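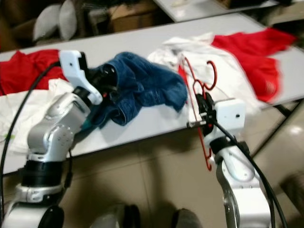
2020-01-14

The hard water problem, continued

The laundry room in our building was replumbed last March, and ever since then the whites have come out gray. I wrote a short post at the time blaming the detergent. That was wrong, and two readers told me so by mail. The actual cause is water hardness, which I have now measured instead of guessing at.

The old supply line came through a softener in the basement. The new one bypasses it. Nothing on the work order mentions this, but the bypass valve is easy to find and its handle is in the open position. I titrated the cold tap with a drop kit and got 300 mg/L as calcium carbonate. The upstairs kitchen, which is still on the old branch, reads 20.

At 300, a large share of the builder in an ordinary powder goes to binding calcium before the surfactant does any useful work. What is left over cannot keep soil suspended through the rinse, so it settles back onto the cloth. Gray whites are mostly redeposited dirt plus a mineral film. Adding more powder helps a little and leaves residue in the seams, where it is slow to rinse out.
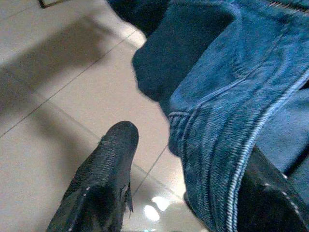
The second variable is temperature. The machine is a Zavix front loader, and its "warm" setting mixes hot and cold by time, without a sensor. In winter the cold side is colder and the mix comes out low. I put a thermometer in the drum for nine cycles and never saw the number printed on the dial. Powder that has not fully dissolved by the first drain is wasted, so I now dissolve it in a jug of hot water and pour it in through the drawer.

The third is load size. I used to fill the drum to the top of the door glass. With hard water this is a bad idea, as the cloth needs room to move and the soil needs somewhere to go. I dropped to two thirds full and saw a difference on towels within a few washes. Cotton knits took longer.

Denim is a separate case. Indigo sits near the surface of the yarn and comes off with abrasion, so the usual fix for a dull load – more agitation, longer cycle – is the wrong one. I wash it inside out, cold, with liquid, and skip the softener additive entirely. Mineral film on dark cloth shows as pale streaks along raised areas, and it is easy to mistake for wear. A rinse with a little citric acid tells the two apart: film goes, wear stays.

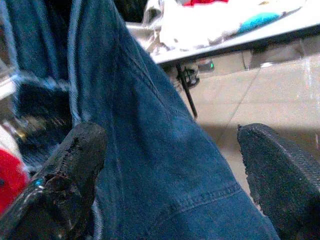 Denim close up, with the lighter ridge along the long seam.

For the whites I tried two products. Ulurik is a plain sodium citrate powder and does what the box says. Skadanholm is a blend with washing soda in it, cheaper per scoop, but it left grit in the drawer at the doses needed for our water. I have gone with Ulurik at double the label dose and cut the detergent by a third. The cost per load is nearly the same as before.

The better fix is to close the bypass. Sawatzky, who did the plumbing, want a site visit before they will touch the valve, and the softener needs a new resin bed anyway. The request is in. Until then I am keeping a log of hardness readings taken on the cold tap before each wash, and I will post the table when there are enough rows to be worth plotting.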